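Refurbished desktop computer

A refurbished desktop computer is a used desktop machine that has been cleaned, tested and, where needed, repaired before being sold again. The term has no single agreed meaning. Sellers apply it to machines that have had most of their worn parts replaced, and also to machines that have had a wipe with a cloth and a fresh copy of the operating system. Related labels include "renewed", "reconditioned" and "ex-lease", and none of them tells the buyer much without the seller's own written terms.

Origins of the trade

Most refurbished desktops begin in offices. Businesses and schools lease or buy them in bulk, keep them for a fixed term and let them go together. The machines are often sound when they leave, and this is the strongest argument the trade has. It is also an argument the trade tends to overstate. An office computer that ran all day in a dusty warehouse and one that sat in a spare meeting room may be sold under the same grade at the same price.

The Nundbridge reseller Lemska began by clearing out surplus office furniture and moved to computers when its founder, Américo Neves, found that buyers kept asking for the machines on top of the desks. Its early catalogues described every unit as "fully serviced". A later catalogue dropped the phrase without explanation.
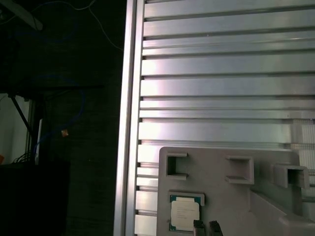

Is a refurbished desktop as reliable as a new one?
It depends mostly on who did the work and what they checked, and buyers are rarely told either. Power supplies, fans and storage drives wear with use, while processors and memory usually outlast the rest of the machine.

Grading

Grades such as A, B and C usually refer to looks. A grade A case has few scratches. The letter says little about the hours on the drive or the state of the fan bearings, though advertising seldom goes out of its way to make this clear. Carolina Falcão, who compared reseller listings for a consumer newsletter in Quintela, found that the same letter could cover very different work from one shop to the next. She argued that the grades should be dropped and replaced with a plain list of parts changed. Resellers replied that customers would not read it. No evidence was offered for this.

Typical work

The usual process starts with a visual check and a power-on test. Stored data is then erased, dust is cleared from the case, and thermal paste between the processor and its cooler may be renewed. Memory is often added at this stage, partly for performance and partly because a larger number looks better in a listing.

Processor swaps are less common. A faster chip must suit the socket, the chipset and the version of the firmware on the motherboard, and a chip that physically fits may still fail to start. The cooler and power supply also have to cope with the extra load. Claims that a processor upgrade will make an old desktop "like new" should be read with care. For ordinary office tasks, replacing a mechanical hard drive with a solid-state drive often makes a more noticeable difference.

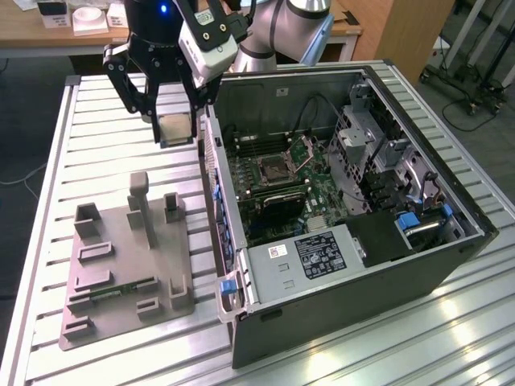 A desktop processor with its metal heat spreader, held above a work table.

Testing claims

Many sellers advertise a test with a stated number of points. Puvwood, a chain of repair counters, promoted a 60-point inspection for several years and then raised the figure to 200. Arnaldo Bastos, a former bench technician there, later said that the work had barely changed and that checks once listed together had been split up. Each USB port, for example, became a separate point. The company disputed his account but did not publish either list.

Longer tests under load are more useful, as they can bring out faults that a quick start-up will miss. They also tie up bench space, and few sellers state how long theirs last.

Price and savings

Savings are normally quoted against the original retail price, a comparison that flatters the seller. A machine that cost $738 when new and now sells for $210 may seem a bargain, but the fairer test is what a new computer of similar speed costs today. The gap is often much smaller. Buyers should also allow for a missing keyboard, a short warranty and the likely end of operating system support.

Environmental claims

Keeping a working computer in use delays the making of another, and manufacturing accounts for a large share of the energy and materials tied to a desktop over its life.

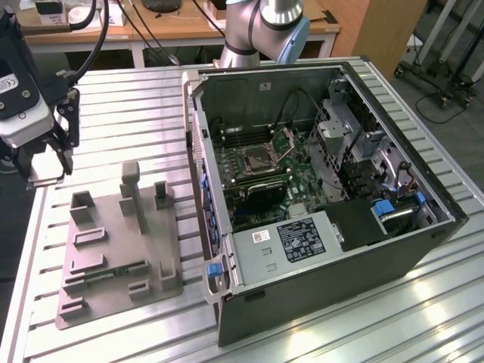
The benefit is harder to measure than the marketing suggests. It assumes that the buyer would otherwise have bought new, when many buyers of cheap second-hand machines would have kept the old one or gone without. Abdelkrim Tawfik has made this point in several essays on reuse, noting that "saved" computers are commonly counted at the moment of sale, with no follow-up on how long they stay in service. Older desktops may also draw more power than recent small models doing the same work.

Consumer advice

Gonçalo Godinho's buying guide, sold mostly through libraries and community colleges, recommends ignoring the grade and asking for the age of the drive, the exact processor model and the name of whoever honours the warranty. It also suggests checking that the case uses standard parts. Some office models have power supplies and motherboards in unusual shapes, which makes later repairs costly.

See also: Electronic waste; Planned obsolescence; Right to repair; Second-hand goods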